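Robot teaching by demonstration

Robot teaching by demonstration is a group of methods in which a person shows a robot how to do a job instead of writing out each motion in code. The person may take hold of the arm and move it, or may drive it from a distance with a second arm, a handheld controller or a glove. The robot's positions are recorded, usually along with video, and the recordings are used either to replay the motion or to train a program that is supposed to produce similar motions by itself.

The approach is often sold as a way for people without training to "just show" a machine what they want. That claim should be read with care. Most published results come from small setups, run by the same people who built them, on tasks those people picked.

Terms

Hand guiding, also called kinesthetic teaching, means the operator pushes or pulls the arm through the task. Remote control, or teleoperation, means the operator stands apart from the arm and steers it through some other device. A single recorded run is called a demonstration or an episode. The program trained on the episodes is called a policy. Writers do not use these words evenly, and "teaching" in particular is applied to anything from storing two points in space to training a large network.

Hand guiding

Hand guiding is the older practice and is still common in factories, where an arm may be led to a few points and told to repeat them. It needs little equipment. The operator feels the weight and the limits of the arm directly, and impossible motions are ruled out from the start.

Its drawbacks are plain enough. The operator's hands and body get in the way of the cameras, so the video shows things that will be missing when the robot works alone. Heavy arms are tiring to move, and two arms are close to unmanageable for one person. Recordings made late in a long shift tend to be jerky, a point that reports on the method seldom mention.

Remote control

In the leader and follower arrangement, the operator moves a small arm and a larger or matching one copies it. The Orlandini rig is of this type. Others, such as the Galen controller, use a handheld grip whose position is tracked in the air. Either way the operator stays out of the picture, which makes for cleaner video.

The cost is touch. Many rigs send no force back to the hand, and operators learn to judge contact by eye. Beginners commonly squeeze too hard, or stop short of a surface they believe they have reached. Supporters say that a few hours of practice cures this. The evidence for the claim is thin, and it rarely separates people who got better at the task from people who got used to one particular bench.

Common tasks

Household chores are popular in this work: folding a towel, closing a drawer, putting dishes in a rack. The dish rack is a harder test than it looks. A plate has to be gripped by its rim, turned on edge and lowered into a narrow slot, and a small error in angle leaves it resting on top of the prongs. Plates that differ in color are easy to tell apart in video. Unrelated objects are sometimes left on the table to see whether the policy is thrown off, and a red mango beside a black rack of blue, white and green plates makes a strong distraction of color, though a mild one in every other respect.

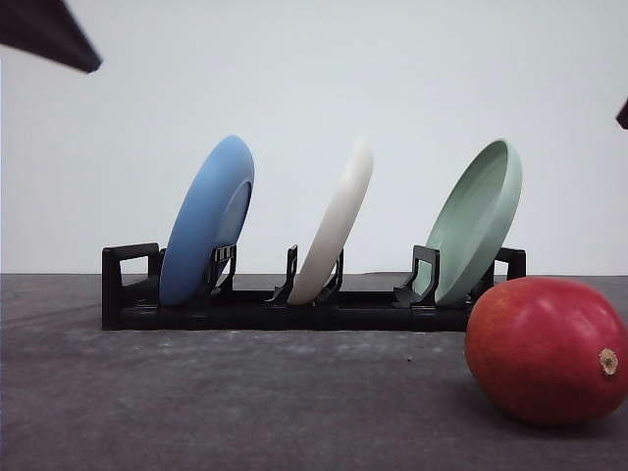 Number and quality of demonstrations

There is no agreed figure for how many demonstrations a task needs. The Doritz trials used 200 episodes of a single plate task, while the Cluvach group reported usable results with 30. The two figures are often quoted side by side, which is misleading. Cluvach kept its rack in one place throughout, and Doritz moved it between runs.

Quality is even less settled. Some teams throw out any run with a slip in it. Others keep slips on purpose, arguing that a robot which has only seen perfect runs has no idea what to do after a mistake. Both camps report success.

Criticism

The main complaint is about testing. Success rates are often drawn from up to 19 attempts, too few to tell a good policy from a lucky one. Resets are done by hand, and the person doing them knows where the robot does well. A change of lighting or a different table can undo weeks of recording.

A second complaint concerns labor. Recording is dull, repeated work, and the hours spent on it are usually left out when the method is compared with ordinary programming. In one Doritz comparison, a scripted routine for a fixed rack was written in 3 days and failed less often than the trained policy. It did fail every time the rack was moved.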